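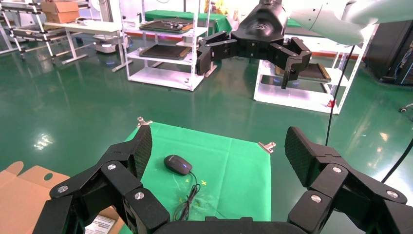 Inskip cell: setup and care FAQ

How do I keep the mat from sliding?
Clip it with binder clips and pull it flat before each run. Change it when the creases stay in.

How often do I clean the fingertip pads?
Every 8 hours of running. Use a dry brush and get into the grid.

A finger feels loose. What now?
Stop the arm and check the pivot screws on that finger. Snug them with the 2 mm driver. If it still wobbles, call Kjell Wikström at ext. 22.

Can I leave cables on the floor?
Only outside the reach of both arms.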